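沙土路、木桥和一双不太合脚的鞋

2020-05-24

昨晚睡前我还跟自己说,明天哪儿也不去,把阳台那堆花盆收拾了。结果早上六点多醒了,窗帘缝里的光亮得不像话,躺了十分钟,花盆的事就忘光了。起来烧水,灌了一壶茶,切了半根黄瓜,翻出两个昨天剩的面包卷(Ammann 家的,隔夜以后皮有点韧,但夹奶酪吃还是香的),背上包就出门去了 Kaladcombe。

我在这个博客里写过 Kaladcombe 好几回了,老读者可能都看烦了。没办法,从我家过去坐 283 路一趟就到,不用换车,下车走几步就是路口。有的人周末喜欢跑远一点的地方,我也喜欢,可是一想到要查时刻表、要抢座、要担心回来赶不上末班,我就又去 Kaladcombe 了。懒人有懒人的固定路线嘛!

这次走的是南边那条,全程九公里,我自己管它叫“沙土路线”。北边那条上坡多,石头也多,下过雨以后特别滑,我去年 August(对不起,八月,我最近打字老是串)在那边摔过一跤,裤子膝盖上破的那个口子到现在也没补。南边就舒服多了,大半程都是平的,脚下是压得挺实的沙土,走起来沙沙响,走久了会觉得那声音在帮你数步子。

说到步子,得交代一下鞋。我那双旧徒步鞋的底终于开胶了,用胶水粘过两次,第二次粘完把鞋和报纸粘在了一起,撕下来以后鞋头上永远留着半个版面的足球新闻。所以今天穿的是新买的 Grustar。店里试的时候觉得正好,售货员让我在那个小斜坡上走几个来回,我走了,也觉得正好。可是小斜坡总共才几步路啊,能试出什么来?走到两公里多的时候,左脚小趾开始有意见了。我停下来把鞋带从中间那段松开重新系,好了一些,再走一阵又不行。后来干脆把厚袜子换成了包里的薄袜子,这才算和解。所以建议大家(也是提醒下次的我自己):新鞋先在附近买菜穿几天,别第一次穿就拉出去走远路。道理我都懂,我就是忍不住。

一开始那一段贴着农田走,没什么可说的,有一股刚翻过土的味道,还有个人骑车带着狗,狗跑得比车快。过了那道铁栅门,往右一拐,就是我最喜欢的那截路了。
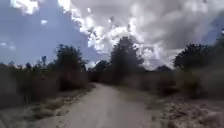 沙土路南段,快到大树的地方。

喜欢它什么呢,我想了想,可能就是因为它简单。一条浅色的土路往前伸,到远处稍微往左弯一点,两边随便长着草和灌木,没有指示牌催你,也没有观景台要你一定停下来拍照。路边那些干草黄不黄灰不灰的,单独看谁也不会说好看,可是天一蓝,云一亮,整条路就特别耐看。左手边那一大片灌木长得密密实实,我好几次想看看里面到底有什么,都没钻进去过,只听得见鸟在里头吵架。

正中间最高的那棵树,我一直拿它当路标。刚进这段路的时候就能看见树冠顶在云里,走一阵抬头看看,好像一点都没变近,再走一阵还是那样,等你不惦记它了,在想晚饭吃什么了,它忽然就在跟前了。我到现在也没弄清那是什么树。带过一次树木图鉴,翻了半天,在两个名字之间犹豫,最后太阳晒得书页反光,看得眼睛疼,就把书收起来吃面包了。有懂的朋友欢迎留言,不过光看远处一个黑乎乎的轮廓大概也难为你们,下次我捡片叶子回来拍。

在这种路上走路,脑子里会冒出很多没用的东西。今天冒出来的有:小学时候同桌的铅笔盒是双层的,按一下会弹出一个卷笔刀;上周那锅豆子汤为什么发苦(我怀疑是月桂叶放太多,也可能是锅底糊了我没承认);还有一句歌词,只记得半句,来来回回哼了起码半个钟头,后半句死活想不起来。回家查了,原来我前半句也记错了。

中途我在一个树桩上坐着吃了第一个面包卷。黄瓜切得太早,出了水,把面包底都浸软了,下次黄瓜得整根带,到地方再切,可是那样又要带刀……算了,直接啃吧。茶倒是好的,我这个壶是在旧货市场花 80 块淘来的,外壳坑坑洼洼,保温却比我之前那个漂亮的强得多,到中午倒出来还烫嘴。朋友都劝我换一个,我不换,等它哪天漏了再说。

吃完继续走,路慢慢窄了,树也多起来,有几段有荫,脖子后面一下子就凉快了。我一向出汗多,帽子里那圈布条早就湿透,摘下来甩一甩又戴回去。再往前就是 Dutance。

Dutance 是条小河,名字挺气派,其实平时不怎么宽。我见过它春天涨水的样子,也见过夏末只剩一点点水在石头缝里磨蹭的样子,每次来之前都会猜一猜今天是哪种。过河就靠那座木桥。第一次来这边的人经常会在桥头停一下,大概是没想到它这么长吧,我第一次也停了。

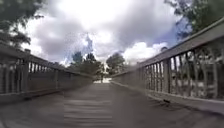

灰色的木桥,
从这头往桥那头望过去

我对木桥有点偏心。石桥当然结实,铁桥当然省事,可是木桥踩上去是有回应的,每一步都“咚”一声,重一点轻一点还不一样。这座桥的木板横着铺,灰灰的,一看就是晒了好多年太阳的那种灰。栏杆也是灰的,扶手很宽,手放上去刚刚好。我走桥有个毛病,非得摸着扶手走,从这头一直摸到那头,小时候在外婆家楼梯上就这样,为这个扎过不少木刺。今天运气好,没扎着。

最有意思的是走快了和走慢了看到的东西不一样。走慢的时候,你看见的是一根一根的竖栏,每根之间夹着一条绿;走快一点,竖栏就好像连到一块儿去了,外面的草木反而透了出来,有点像小时候那种翻页的动画本。我来回试了好几次,快走,慢走,再快走。对面过来一对老夫妻,先生很客气地侧身让我,我说不用不用我不赶时间,然后又掉头走回去了。他们大概觉得这个人丢了东西。

栏杆底下那道边沿也值得一提,太阳照在上面亮亮的一条,一直引到桥那头去。我以前没怎么注意过它,每次都顾着看远处那块亮的地方。桥那头总是显得特别亮,从这边望过去白花花的,好像那边的天气跟这边不是一回事。走出去以后呢,也就是普通的路,普通的草,太阳晒着,蚂蚁忙着。可是下次来我还是会觉得那头特别亮。

过了桥我在草坡上躺了一会儿,本来只想躺五分钟。醒的时候脸上印着帽绳的印子,第二个面包卷被压扁了(我拿包当了枕头,里面就是它)。压扁的面包卷味道没变,奶酪都挤到一边去了,头几口只有面包,后几口全是奶酪。

回来走的还是原路。有人问过我为什么不走环线,南边其实能绕一个圈,从河那边的村子穿过去再接上大路。我走过两次,后半截要沿着公路走,车多,灰大,耳边轰轰的,前面攒下来的那点安静全没了。原路返回的话,同一条路换个方向看,光也转过来了,早上在背阴里的那排灌木下午全亮着,跟走新路差不多。而且可以再过一次桥,再摸一遍扶手,挺划算。

快到铁栅门的时候我看了一眼手机,这个月计步的小程序跳出来说我今天到那会儿爬升加平路消耗了 2,387 千卡,后面还给我放了个小烟花。我不太信这个数字,它上次把我坐车也算成了跑步。但是既然它这么说了,我就心安理得地在车站旁边买了一个冰淇淋,开心果的,两个球。等车的时候化得很快,滴了一点在新鞋上,好了,现在这双鞋也算是我的了。

顺便回答几个前阵子留言里问到的事,省得我一条一条回:

带小孩走行不行?南边这条我觉得可以,平,好走,小推车在沙土压实的地方推得动,松的地方要费点劲。全程对小朋友可能太长,走到桥,玩一会儿,再往回走就很好了。

厕所呢?只有起点有,出发前解决一下。别问我是怎么知道中途没有的。

要不要带驱虫的?要。灌木多的那一段小飞虫专找耳朵。我今天忘带了,右耳后面现在有两个包,一边写一边抓。

路上有地方吃东西吗?过了河的村子里有家小店,开门时间很随缘,我碰上过三次开门,四次关门,所以还是自己带吧。水多带一点,那段沙土路没什么遮挡,中午晒起来挺厉害的。

写到这里已经快十点了,花盆还在阳台上,原封不动,有一个里面长出了我没种过的东西,叶子圆圆的,看着还挺精神,先留着看看。左脚小趾贴了创可贴,Grustar 摆在门口晾着,鞋底的沙子抖出来一小撮,我扫到簸箕里了,地垫上还有一些,明天再说。

下个周末如果不下雨,我想试试傍晚去,看看那棵高个子的树在晚一点的光里是什么样,要是记得的话顺便把叶子捡回来。有想一起走的可以留言,出发时间还没定,面包我可以多买两个。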